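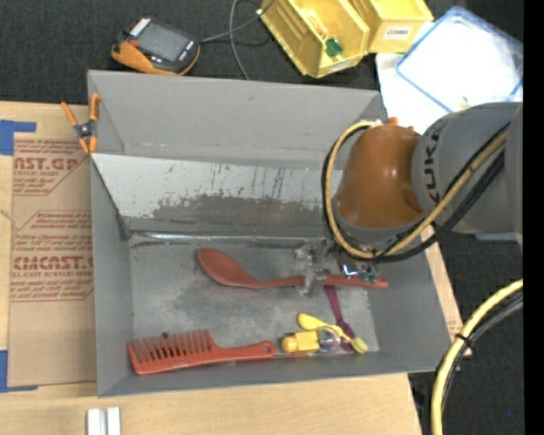

Open Day at the Heiskanen Club Works

Home | News | Courses | Equipment | Travel | Contact

The Heiskanen plant in Breltley opens its doors to the public once a year, on a Wednesday in May. I drove over with my brother-in-law, who had broken the shaft of his 7-iron the weekend before and was in the mood to look at clubs. Admission was free. Parking was in the field behind the driving range, and the line at the gate moved fast.

Tours left every 20 minutes from the front lobby. Ours was led by Kathleen McGrath, who has worked at the plant for 17 years and started in the grip room. She gave us safety glasses and asked us to stay inside the yellow lines.

The first stop was the forging hall, which you can hear from the parking field. A steel bar goes in and is struck several times before it looks anything like an iron. McGrath passed a rough head around the group. It was heavier than I expected and had a ragged rim of extra metal that gets trimmed off at the next station.

Grinding is still done by hand. Each grinder has a rack of heads and a small scale, and takes off a little at a time until the weight is right. A woman in our group asked how long it takes to learn. McGrath said a year for the long irons and longer for the wedges, where the sole has more shape to it.

After that came assembly, where shafts are cut, tipped and glued. The heads then sit overnight before anyone puts a grip on them. The factory shipped 1,759 sets last year, most of them to pro shops within a day's drive.

The fitting studio was the part most people had come for. You could sign up for a ten-minute session, and by 11 a.m. the list was full. I got a slot with Pranab Wanigasekara, a former mini-tour player who now fits full time. He had me hit six balls with the Stever, their forgiving iron, and six with the Wernel, which has a thinner top line. I liked the look of the Wernel but hit the Stever straighter. He also told me my own clubs were too upright, and that this was probably part of my trouble with pulled short irons.

There was no sales pitch. A bend for loft and lie costs $80 for a full set, and you can leave your clubs and have them mailed back. I did that.

Lunch was a hot dog stand by the practice green – fine, but bring cash. The putting contest ran all afternoon. My brother-in-law made it to the second round and three-putted from the fringe. We left at 3 p.m.

Comments

dogleg_ray: Went two years ago and the fitting list was full by 10. Get there early.

Marcy T.: Do they let kids on the tour? My son is nine and golf crazy.

teebox44: @Marcy T. Mine was eight when we went. They had small glasses for him.

Bill in 4B: How long did the bend take to come back? I have an old set of blades I'd like checked.

Home | News | Courses | Back to top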